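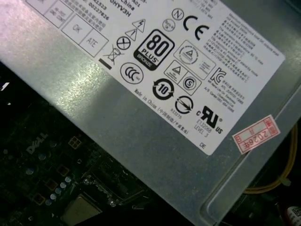 Figure 2. Regulatory label on the sheet-metal housing of a power supply, with an 80 PLUS Bronze badge, a CE mark, a CCC mark, warning triangles and a crossed-out wheeled bin.

Filed under: Materials & Reuse / Product Labeling

We use cookies to improve your reading experience. By continuing to browse you accept our cookie policy. Accept / Manage settings

4. Marks and their placement

This section reports how regulatory and certification marks are arranged on the labels of desktop computer power supplies received for sorting at the Lallgate reuse center. The sample consisted of 400 units. Nine of these carried labels that were torn, painted over or missing, and the results below refer to the remaining 391. Units were logged in the order in which they came off the intake shelf, and no attempt was made to balance the sample by manufacturer or by age.

The label was treated as a single printed surface. Stickers applied to the housing outside its edges, such as the small red-and-white paper sticker near the corner of the label in Figure 2, were logged separately and do not enter into the analysis. Sellers, installers and repair shops may all add stickers of this kind, and the coders were seldom able to say which of them had done so. The question of added stickers is left to a later report.

4.1 Coding of marks

Each mark was assigned to one of four groups. The first group, safety warnings, covers symbols addressed to a person handling the unit, most often a triangle with a lightning bolt or an exclamation mark. The second, conformity marks, covers symbols that refer to market rules, including the CE and CCC marks. The third group covers disposal and material marks, such as the crossed-out wheeled bin and the circular arrow symbol enclosing a number. The fourth covers efficiency badges. Text giving the place of manufacture, serial numbers and electrical ratings was transcribed where it could be read but was not counted as a mark.

Coding was carried out by Hanan Saab and Savvas Lazaridis, who worked separately and compared their sheets at the end of each batch. Most disagreements concerned small circular marks whose inner text was too fine to read at arm's length. The coders were not permitted to guess at such marks from their position or from similar labels. When the text could not be read under the bench lamp, the mark was entered as "circular, unread." Themis Fragkou reviewed these entries and settled the cases in which one coder had read the text and the other had not.

A second source of disagreement was the boundary between a mark and a panel. Some labels place a symbol and several lines of text together inside a drawn outline; the rounded rectangular panel in Figure 2 is of this type. The coding guide counts the symbol as one mark and treats the outline as layout. An earlier draft of the guide had counted the whole panel, and the first batch was coded again after the change.

4.2 Crowding and relative size

The most consistent finding concerns the efficiency badge. Where a badge was present, it was commonly the largest graphic element on the label and stood near the middle of the group of marks. The label in Figure 2 follows this pattern. The badge is printed in black and white, with the numeral 80 above the word PLUS and the word BRONZE on a dark ribbon at the base. The lightning bolt and exclamation mark triangles stand to its upper left, and conformity marks are placed both above and below it.

We regard this arrangement as significant for the reader of the label. The efficiency badge informs a purchase, which as a rule has been completed long before the unit reaches a sorting bench. The disposal mark applies at the end of the life of the unit, and on many labels in the sample it was drawn with lines much thinner than those of the badge. Sorting staff interviewed for this study confirmed that they seldom looked for the bin symbol at all. Stella Mwaipopo, who supervised intake during the study period, reported that new staff were taught to find the rating table first and to disregard "everything with a circle around it" until the unit had been placed in the correct bay.

Crowding was also judged high on labels intended for several markets. These tended to carry text in more than one script, and the small marks were fitted into whatever space the rating table and the badge had left. The coders noted little sign of a shared order among manufacturers. Marks belonging to the same group were frequently separated by marks from another, and a reader looking for one symbol had in effect to scan the full label.

4.3 Legibility under working conditions

Bare metal housings presented a difficulty that the coding guide had not foreseen. Brushed surfaces reflected the bench lamps strongly, and the glare drew the eye away from the print even where the label itself was matte. Wendy Yeoman proposed that the lamps be moved to the side of the bench, and this was done from May onward. The coders considered the change helpful — particularly for fine text — although no formal comparison was made between the two positions.

Orientation mattered less than expected. Units were seldom set down square to the reader, and staff turned either the unit or their heads without remark. The larger marks were named correctly at any angle. Serial numbers were more troublesome, and those printed close to an edge of the label were the most likely to be copied with a missing character. For this reason the intake form was revised so that the serial number is entered twice, once by the person unpacking the unit and once at the bench. Entries that do not match are returned to the bench before the unit is shelved.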